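The Quiet Work of a Hallway

When Chie Furukawa moved into her apartment on the fourth floor of an old building in Bratgate, she painted the bedroom, replaced the bathroom mirror and bought a proper dining table. The hallway she left alone for almost 6 years. It was long and narrow, with one lamp in the ceiling and a door at each end. "I was only walking through it," she says. "I did not think of it as a room."

I have heard this sentence many times, in many homes. We spend money on the places where we sit and sleep, and the hallway gets the old coat rack from the previous apartment. But it is the first thing you meet when you come home tired, with wet shoes and a bag in each hand.
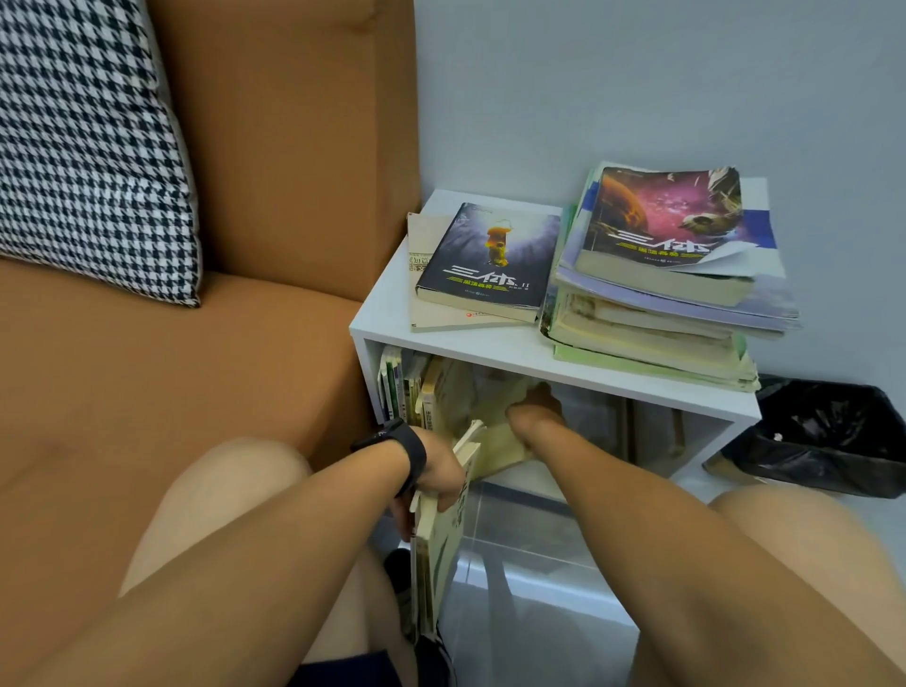
Chie asked for help from Delali Sulemana, an interior designer who works mostly with small apartments. Delali began by asking her to write down, for one week in January, everything she put down within two steps of the front door. The list was long: keys, mail, gloves, an umbrella, library books, a bicycle light, the neighbor's parcel. There was no place for any of these things, so they went on the floor or traveled to the kitchen.

The answer was a shelf only 7 inches deep, fixed at elbow height along the longer wall. Anything deeper would make the passage hard to use with a suitcase. Under it Delali put a row of strong hooks, and at the far end a narrow bench with a lid. The whole project cost 632 dollars, including the paint, and the bench was the most expensive part.
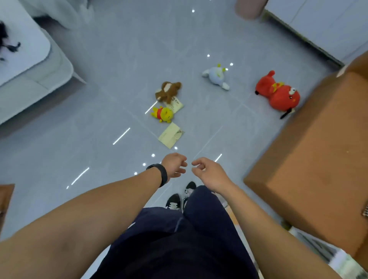
Color in a narrow space

Many people choose white for a hallway, hoping it will look wider. Nizar Dabbas, who mixes paint at the Hamdan store near the station, does not always agree with his customers about this. In a passage without windows, he explains, white has no daylight to reflect, and in the evening it can look gray and a little sad. He prefers a warm middle tone, such as clay or soft olive, and he likes to carry it over the doors and the baseboards also. When the doors have the same color as the wall, the eye stops counting them.

Chie chose olive. She was afraid of it for two days after the first coat, and then she became used to it.

The lighting took more discussion. One lamp in the middle of a ceiling leaves both ends in shadow, and your own head throws another shadow over the keyhole. Delali kept the old lamp, with a weaker bulb, and added two wall lights at the height of the face. They come on with a switch beside each door, so you never need to cross the passage in the dark.
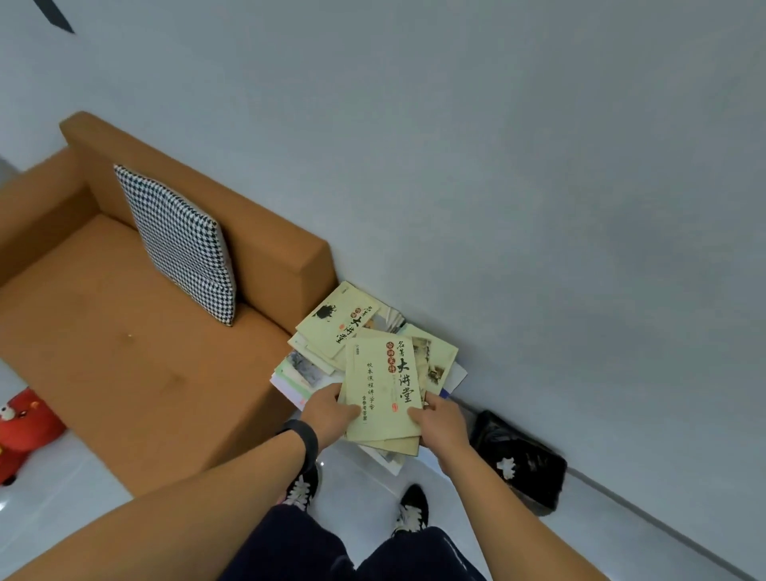

Bramari Magazine, Homes Desk

The floor is the last decision, and in my opinion the one that people hurry the most. A long runner is beautiful, but it must stay flat and it must let the door open. Measure the space under the door before you order. Chie bought a thick wool runner first and had to send it back. The one she has now is a thin flat weave with a rubber pad under it, and she shakes it from the balcony when it needs cleaning.

If you rent and cannot drill, you can still do a good part of this. A slim console table will do the job of the shelf, and there are wall lights that run on batteries. Ask your landlord about paint before you buy it; mine said yes, and I had been too shy to ask for years.

Chie still puts library books on the floor sometimes. The keys, though, have stayed on the shelf.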